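ok so I finally did the thing I've been threatening to do since June. I moved all my bedding to linen and got rid of the poly blend sheets. Thread time, because a bunch of you asked how it went

background: I sleep hot. Like, kick-everything-onto-the-floor hot. I've been using the same slippery sheet set since my first apartment in Minport and it pilled so badly it felt like sleeping on a cat tongue

first stop was Ostard, the outlet place off the highway. They had a linen set I loved in this dusty green called Talavera (the color, not the brand, it took me a while to figure that out) and then I flipped the tag over and laughed out loud in the aisle. Put it right back

so I went home and did what I always do, which is read reviews until 2 in the morning. One listing had 2297 of them. I did not read them all but I read enough to get very opinionated about flax

stuff I picked up: the heavier linen lasts longer but takes forever to soften. The light stuff feels great right away and then gets thin where your feet go. And "linen look" means polyester, every single time, don't fall for it

ended up with a Vanthorpe set at 30 percent off, flat sheet, fitted sheet, two pillowcases. Came in a drawstring bag made of the same fabric, which I'm now using for onions

night one: not gonna lie, I thought I'd made a huge mistake. It was scratchy! I woke up at 4 and seriously considered digging the old set out of the donation bag in my trunk

then my aunt told me to wash it three times before judging. No softener, it coats the fibers. Warm water, low dryer, pull it out while it's still a tiny bit damp and just throw it on the bed and let it finish there

she was right (she's always right and it's very annoying). After the third wash it got this soft, kind of floppy feel, and now I'm the person who talks about sheets at parties

also the temperature thing is real for me. My bedroom gets up to 76 at night because the landlord's idea of AC is a window that opens, and I've stopped waking up with the top sheet wrapped around one ankle

downsides, because there are some: it wrinkles if you look at it. It sheds lint for the first few washes, so don't put it in with black pants like I did. And the fitted sheet runs a little shallow, so measure your mattress first, with the topper on
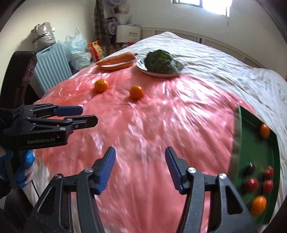

Do you have to iron linen sheets?

Only if wrinkles bother you. I tried it once, on a pillowcase, and it looked amazing for one night. If you want them a little smoother, shake everything out hard before it goes in the dryer and make the bed right away

couple of people asked about pets too. My dog digs before he lies down and so far no holes, just a few pulled threads near the bottom. Keep their nails short and put an old throw on top

next up is a duvet cover and I already know I'm going to be a nightmare about it. If you have one with ties on the inside corners that really stay tied, send me the link, my replies are open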